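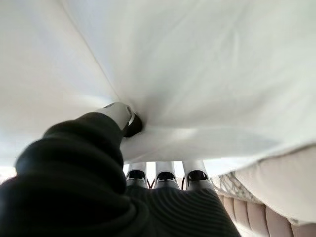 Informe de avance para el fondo Söderlund
Proyecto: manos robóticas para el cambio de camas en el hotel Sallevia
Fecha de entrega: 17/06/2021
Redacta: Samira Shboul, coordinación de pisos y enlace con Warent

Estado general

Seguimos dentro del plan y, en lo que toca a la sábana encimera, bastante por delante de lo que nos atrevimos a prometer en abril. El equipo de Warent ha pasado el periodo trabajando en habitaciones reales de la segunda planta, con nuestras camas, nuestros cabeceros y nuestra ropa, y se nota. En el taller todo se ensayaba sobre un colchón aislado al que se llegaba por los cuatro lados. En el hotel la cama está pegada a la pared, el larguero de madera sobresale y la tela se engancha donde menos conviene.

Llevamos registradas 316 maniobras de sábana desde el informe anterior. De ellas, 200 son de agarre y levantamiento, la parte que más nos interesaba y la que más cansa a las camareras, que hasta ahora hacían ese gesto agachadas y con los brazos estirados. Las demás corresponden a acercamientos, tensado de esquinas y retirada de ropa usada.

Lo que ya funciona bien

La pinza entre el pulgar y los otros dedos coge una sola capa de tela con una regularidad que nos tiene muy contentas. Al principio se llevaba también la bajera (¡y una vez el protector entero!), pero Warent cambió el ángulo de entrada y desde entonces el problema casi ha desaparecido. También ha mejorado la forma de meter la mano por debajo de la tela: los dedos van extendidos, el pulgar apartado, y la sábana cae por encima sin que haya que estirarla después.

Las almohadas quedan fuera de esta fase. Se colocan a mano y así seguirá siendo hasta el otoño como mínimo. 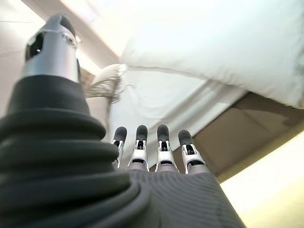
Foto: archivo del proyecto Sallevia / Warent

Qué cambia para el equipo de pisos

Esta es la parte del informe que más ganas tenía de escribir. El turno de mañana ya no reparte las habitaciones por persona, las reparte por tarea. Una compañera entra primero, retira objetos del huésped y deja la cama despejada; el robot trabaja la ropa de cama mientras ella hace el baño; al salir revisa esquinas, alisa lo que haga falta y pone las almohadas. Hemos necesitado tres semanas para que ese orden saliera sin tropiezos - los carros, sobre todo, estorbaban siempre en la puerta - y ahora el ritmo es cómodo.

Pasamos un cuestionario breve después de cada turno y hemos recogido 81 respuestas. La mejora que más se repite es la de la espalda. También hay quejas, y las dejo aquí tal como llegan: la espera cuando la mano repite un agarre se hace larga, el ruido del compresor del carro molesta en el pasillo a primera hora, y dos compañeras prefieren seguir haciendo ellas toda la habitación. Hemos respetado esa preferencia y la rotación por la segunda planta continúa siendo voluntaria.

No se ha reducido ningún contrato. Las horas liberadas han ido a limpieza de fondo, que arrastraba retraso, y a la formación con Takmont, donde cuatro camareras han aprendido a parar la máquina, cambiar las fundas de las manos y anotar incidencias. Sus notas son mucho más precisas que las mías y Warent las usa a diario.

Dificultades abiertas

El borde de la manta es la primera. Los flecos confunden el agarre, y si quedan sobre la sábana la mano tiende a cogerlos junto con la tela. De momento la compañera que prepara la habitación dobla la manta y la aparta.

La segunda es la luz. Con las cortinas abiertas, por la mañana, el blanco sobre blanco se lee mal en las cámaras de muñeca y los pliegues se pierden.

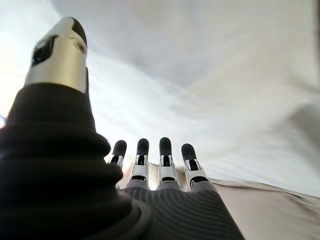 Warent está probando una corrección de exposición que se ajusta al entrar en la habitación, y en paralelo pedimos permiso para trabajar con el visillo echado, que es lo que hacemos ya en verano por el calor. Si la corrección sale bien, el visillo sobrará.

La tercera dificultad es el desgaste de las fundas tejidas de la palma. Takmont nos ha enviado un segundo juego y compararemos los dos en las mismas habitaciones.

Próximo periodo

Queremos completar otras 200 maniobras, esta vez con fundas nórdicas, que pesan más y se comportan de otra manera, y abrir la rotación a la tercera planta si la gobernanta da el visto bueno. Solicitamos también mover al siguiente trimestre la partida de desplazamientos que no hemos gastado y destinarla a horas de formación. El detalle va en el anexo económico, junto con las hojas de incidencias.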